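# Über uns

Kaltside ist ein Laden für alles, was man braucht, wenn viele Leute gleichzeitig essen und trinken wollen: Pappbecher, Deckel, Teller, Schalen, Besteck, Matten und Tischläufer. Wir verleihen, was man spülen kann, und verkaufen, was man nicht spülen kann. Und wir reden wahnsinnig gern darüber (wer schon einmal nur kurz wegen einer Packung Becher bei uns war, weiß, wovon wir sprechen).

Angefangen hat alles mit einem Straßenfest im Januar, bei Minusgraden, mit 300 angemeldeten Gästen und Kaffeedeckeln, die nicht auf die Becher passten. Carmela Nieto stand damals am Ausschank und drückte Deckel für Deckel mit beiden Daumen fest. Ningsih Goh stand daneben und wischte. Am selben Abend haben die beiden beschlossen, dass das besser gehen muss, und im Frühjahr darauf hatten wir einen Raum, ein Regal und einen sehr langen Einkaufszettel.

## Der Deckel zuerst

Seitdem fängt bei uns jede Beratung mit dem Deckel an. Sitzt er stramm? Lässt er sich mit kalten Fingern aufsetzen? Wo liegt die Trinköffnung, und kommt man beim Gehen gut damit zurecht? Wir legen neue Muster immer erst einmal einzeln auf den Tisch und schauen sie uns in Ruhe von oben an, bevor überhaupt ein Becher dazukommt. 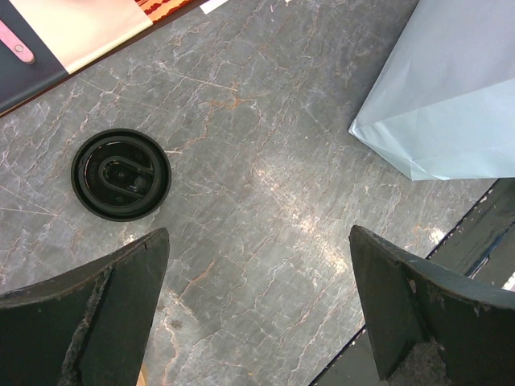
Danach wird ausprobiert, und zwar richtig: Kaffee rein, Deckel drauf, einmal die Treppe rauf und wieder runter. Von 23 Deckelsorten, die wir im letzten Jahr getestet haben, sind zwei ins Sortiment gekommen. Beide mögen wir sehr! Die eine kommt von Jaunzems, die andere von Vasero, und welche besser zu euren Bechern passt, sagen wir euch gern am Telefon.

## Ein Tisch, an dem man gern stehen bleibt

Unsere zweite große Liebe ist das Decken. Einwegbecher und schöne Farben schließen sich überhaupt nicht aus, finden wir. Ein paar weiße Becher, dazu eine orange Schale, ein Teller in Petrol mit gewelltem Rand, daneben eine gemusterte Matte, die ruhig ein bisschen laut sein darf – schon sieht ein Büfett nach Einladung aus. Ningsih stellt solche Kombinationen zusammen, schiebt, tauscht, geht drei Schritte zurück und fängt noch einmal von vorn an. 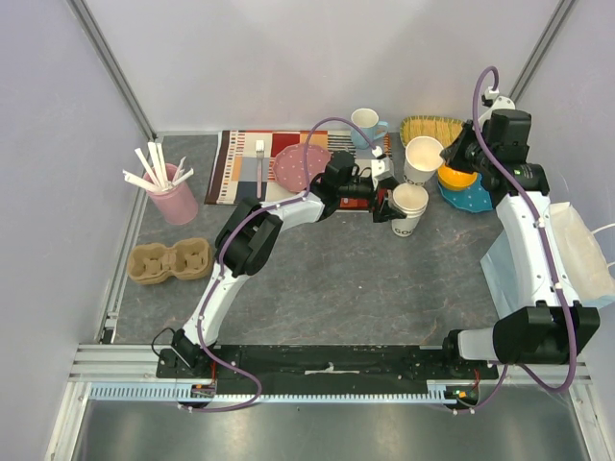
Aus diesem Herumschieben ist auch unser Leihpaket »Daler« entstanden, benannt nach der Straße mit dem Fest. Es enthält Schalen, Teller und Matten in Farben, die sich fast beliebig mischen lassen, und es reicht für eine Kindergartengruppe ebenso wie für eine Hochzeit im Garten. 224 Mal war es inzwischen unterwegs, ein paar Schalen haben Macken bekommen und dürfen trotzdem bleiben.

## Vorbeikommen

Muster könnt ihr bei uns jederzeit in die Hand nehmen, stapeln und auch mitnehmen. Bringt gern eure eigenen Becher mit, dann suchen wir den passenden Deckel gleich vor Ort. Für Leihpakete meldet euch bitte bei Ningsih, für größere Mengen Becher und Besteck bei Carmela. Kaffee gibt es bei beiden.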